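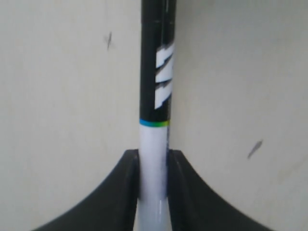
Figure 1: The shaft of the club cue, where the black section meets the white one at the coloured stripe.

Choosing and Caring for Shared Cues in a Student Pool Room
Project report, second-year Product Design

1. Why I picked this

I started playing pool in my first term, badly, with whatever cue was nearest. By February I was still bad but I had strong opinions about cues! One would glide through my fingers and the next would stick and squeak. When the module asked us to study an everyday object that is shared by many people, I knew straight away what mine would be.

The pool room is on the lower floor of the Rukum building and belongs to the students' games society. The cues live in a wall rack beside the door, and anyone who comes in can take one. I wanted to find out what people look for when they choose a cue, what daily use does to its surface, and whether a simple cleaning routine would make the shared ones nicer to play with.

2. The cue in Figure 1

Most of my notes are about this one. It is glossy black and then white, with a thin band between the two that goes from bright blue through teal to yellow-green. I love that stripe. It's a tiny detail and it does a lot of work, because the change from black to white would look quite harsh without it. The angular white lettering or logo on the black is wrapped around the curve, so you have to roll the cue in your hand to read it (a nice excuse to pick it up).

There are also some very faint lines in the gloss further up the black, like light scratches. They barely show. I found that interesting, as I had expected black to look much worse than white after a spell in a shared rack.

3. How I went about it

I kept things small. I spoke to 12 players, some of them complete beginners and a few who play in the Jurance league in town. Each person tried 3 cues from the rack, playing a few easy straight shots with each, and then told me which they would take for a real game and why. I wrote down their words as they said them and tried hard not to nod when they agreed with me.

After that I tried out a cleaning routine for a fortnight:

Wipe the whole cue with a dry microfibre cloth at the end of the evening.
Once a week, use a barely damp cloth on the painted parts and dry them at once.
Chalk away from the rack and never over the table.
Put the cue back upright, butt down.

I had planned to test a bottle of Gevitz surface polish as well. My tutor, Sugeng Sumampouw, suggested leaving it out, and I'm glad I listened. With polish and cloth both in the mix I could never have said which one made the difference.

4. What people told me

Of the 12 players, 11 said that smoothness mattered to them. That was by far the strongest answer. The words they used were lovely: "slippery in a good way", "like a clean plate", "doesn't grab me". The one person who disagreed plays in a glove and said she honestly couldn't feel any of it.

Looks mattered more than people wanted to admit. Several players reached for the black and white cue first and only then started talking about weight. One beginner said it looked fast. When I asked what that meant he laughed and said he had no idea, but he chose it anyway.

Straightness came up mainly among the league players, who rolled each cue on the table before doing anything else. Beginners never did this until I showed them, and then they couldn't stop doing it.

5. What the cleaning did

The dry wipe was the most useful step and the easiest to get people to do. I left a cloth on a hook by the rack and it was used nearly every evening I was there. Players said the cues felt less sticky, and I thought so too, although we all knew they had been cleaned, so this is not a fair blind test.

The weekly damp wipe was harder to keep up. I did it myself both times. If the society wants to carry on with it, it should probably go on the closing-up list next to the lights and the table cover.

Chalk dust was the big nuisance. It showed on white parts as a grey-blue smudge and hid on black ones until you wiped them and saw the state of the cloth. So a dark cue may look clean when it isn't — something I had not thought about at all before this project.

6. Problems

My group was small and mostly friends of friends. The cues in the rack also differ in weight, tip and age, so I can't say that anybody's choice came down to the surface alone. I would love to repeat this with matching cues in different finishes. I asked at Murín, the sports shop near the station, whether they would lend me a set, but the reply came too late to use.

I also wish I had made notes on the condition of every cue before starting. I only did it properly for a few of them, and my early notes say things like "a bit grubby", which is no help to anyone.

7. Next steps

The society has agreed to keep the cloth and the hook. I'm drawing up a small card for the wall with the cleaning steps and a sketch of how to roll a cue to check that it's straight. The first draft had far too many words, so the second is mostly pictures, and I'll be trying it out on new members next term.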